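4. Findings

4.1 Where the hand work went

Before the cells arrived, every sorting job at Latetti's Buncombe plant was done standing up. Mixed blocks came down from molding in tubs, and packers picked out what they needed by shape and color, turned each piece over, and set it in a group for the next person on the line. A group that was short a piece, or that held two of the same shape where the packing sheet called for one, came back at the end of the shift as a "bounce." Bounces were everybody's least favorite part of the day.

The 40 packers who took part in our study had very different feelings about the robots in May, when the first interviews were held. Several expected to be moved out of the department. Others were simply curious, and one long-time packer told us she had been asking for "a third arm" since her first week. What we found over the following months was more interesting than either hope or worry would suggest, and we were delighted by how willing people were to talk it through with us, often on their own breaks.

The first change was in what counted as work. With an arm doing most of the picking, the packers' time moved to the two ends of the task: setting out blocks so that the arm could deal with them, and judging whether the groups it made were good enough to pass on. Neither activity had a name in the old job sheet. By the second round of interviews the packers had named both of them. Setting out was "laying" and judging was "reading the board," and these terms were in daily use well before the supervisors picked them up.

Laying looks easy. It took us an embarrassing number of tries to do it well ourselves (the first author, Szu-yu Kwok, was politely relieved of the job after one morning). Blocks that lean on each other are hard for the arm to pick apart, and a piece with points, such as a star, can catch a neighbor on the way up. Packers learned to see this at a glance. They would reach in and turn a cube by a few degrees, or stand a cylinder on its end, and move on without a word. When we asked one packer how she knew which piece to touch, she thought for a while and said, "It looks stuck before it's stuck." We have not found a better account of the skill in any of the training material.

4.2 Reading the board

The move to checking is often described as a loss: the worker stops making and starts watching. There is some of that in our notes. Packers on the late shift, when the line is slower, told us that watching was tiring in a way that picking had never been. One said his feet were better and his head was worse.

Still, reading the board was much more active than we expected, and it became the part of the job that people most enjoyed showing us. A packer at the cell compares each group with the sheet, but the comparison is quick and physical. People point. They hum. They tap the edge of the work surface in time with the pieces. Two packers working side by side would often call a group together, one giving colors and the other shapes, a habit carried over straight from the old line.

They also argued, and the arguments were wonderful material. The most common one was over what makes a group. To the cell's software, a group is a list of pieces. To the packers it is also a matter of space: pieces belong together when they are close enough to be swept up with two hands in one move. A set of four with one block a little way off was correct to the software and wrong to the packers, who would nudge the stray piece in before letting the group go. Over the study period the cells logged 2454 groups. The log tells us what was in each of them and is silent on all the nudging, so anyone working from the log alone would conclude that the packers had very little to do.

We raised this with the line lead, who was not surprised. She had already begun keeping a paper pad next to the cell on which packers drew the layouts that gave them trouble. The drawings are a joy to look through. Some are a few circles and a triangle with an arrow, and some have shading. They also turned out to be useful to Benkirane, the firm that set up the cells, whose technician started asking for the pad on each visit. By the autumn, changes to the way blocks were presented to the arm were being made from the pad first and the log second.

4.3 Who gets to stop the arm

The second change was one of authority. Under the original plan only the cell lead could pause the arm and rearrange the board. Packers had to raise a hand and wait. In practice the wait was short, but it rankled, especially with people who had sorted blocks for years and could see trouble coming from across the room.

The rule was dropped after a trial on the Iltholm line, where the packers were given the pause control and a short course in using it. Lok-yiu Tsang, who was on site for the whole trial, recorded how quickly the mood at the cell changed. People stood closer to the board. They talked to each other more, and they talked about the arm differently: it went from being "theirs" (the engineers') to being "ours," sometimes within a single shift. New packers began to be trained at the cell by older ones, with no engineer present, and the old hands were very good at it.

We do not want to make too much of one line. The Iltholm team was a friendly one to begin with, and their lead was openly on their side. But we came away excited by what a small change of rule could do. The robot was the same, the blocks were the same, and the packing sheet had not been touched. What had changed was that the person who noticed a problem was now allowed to act on it.

Pausing also gave people time to think out loud. During a pause, packers would talk through the board in terms of what should be handled next and why, and these talks are the richest part of our recordings. Far groups and near groups came up constantly. So did the question of whether pieces of one color should be dealt with together, or whether it was better to work through each cluster as it lay. Opinions were firm and did not agree. One packer always wanted the closest cluster cleared first to give her room for her hands; her partner preferred to start at the far edge and work in, and the two of them had been trading views on this since well before there was a robot to have views about.

Figure 2 gives a sense of the kind of board these talks were about. Color is shared within each cluster and shape cuts across both, so a packer reading by color and a packer reading by shape will describe it in quite different ways. The touching pieces in the far cluster are just the sort that a good layer would look at twice.

Figure 2. Sorting board with two clusters of plastic blocks: yellow and green near the far edge, red and blue toward the near left. Part of the robot arm is at upper left.

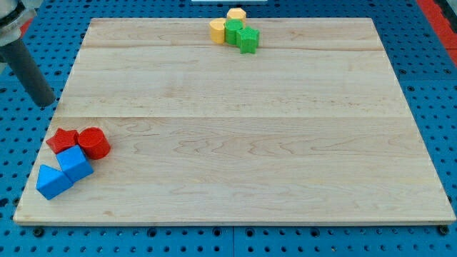
4.4 What the packers asked for

At the close of the last interviews we asked each packer what they would change about the cell. Requests for a faster arm were rare. Far more people wanted a say in how the packing sheet was laid out, which they saw as the real source of most bounces, and many asked for turns at the cell to be shared more evenly across shifts. Several wanted the drawing pad kept for good. The plant has since bound the first one, and it hangs by the cell on a piece of string.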